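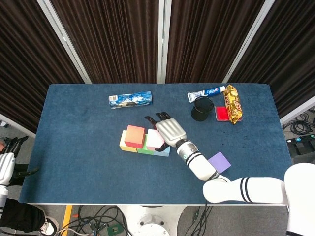
Relville Food Festival
Minutes of the program meeting, 13 March 2026

Present: Hooman Kiani (chair), L. Vahidi, P. Musau, R. Dunn, T. Okafor
Apologies: C. Brandt

1. Previous minutes
Accepted with one correction. Under item 5, "gas supply" should read "gas supplier."

2. Supper series
The chair went through the running order for the June suppers. The Persian supper at Vahidi stays on the opening night. The menu has been cut from six courses to four after the trial dinner, where the last two plates went out late. The saffron ice cream stays. L. Vahidi asked that the menu card explain tahdig in a line or two — last year several tables sent theirs back thinking the rice had burned. R. Dunn will write it.

The coastal Kenyan lunch at Musau is confirmed. P. Musau would like to serve the fish on the bone and wants the ticket page to say so. Agreed. Guests who need it off the bone can ask when they book.

Skarnano has not yet sent a menu. They have been told that without one they cannot be in the printed program. T. Okafor to call them on Monday.

3. Tickets
The ticket allocation across all events is 500. T. Okafor suggested holding some back for sale at the door. There was a long discussion. R. Dunn felt that door sales had caused lines on the sidewalk last year and complaints from the pharmacy. The chair said people who live nearby tend to decide late and should have a chance. Agreed to hold back tickets for the lunch only and look at it again next year.

Refunds: same terms as before, full refund up to a week ahead.

4. Budget
The quote for table and linen rental is $3,075, including delivery but not pickup. R. Dunn to ask what pickup costs and whether the round tables can be swapped for long ones at the same price. P. Musau has benches the festival can borrow if needed. Approved subject to the answer on pickup.

5. Spice talk
C. Brandt had sent a note proposing a short talk on buying and storing whole spices, with tasting. Everyone was in favor. It needs a room with a sink. The library room does not have one — the church hall does, but the hall is taken on Saturday morning. The chair will ask about the afternoon.

6. Allergens
Each kitchen must send a full allergen list along with its final menu. L. Vahidi pointed out that the form has no space for sesame. T. Okafor to fix the form and send it out again.

7. Other business
Parking signs are still in R. Dunn's garage. Two need repainting.

The meeting closed at 8:40 p.m. The next meeting will be held at Musau, date to be sent by email.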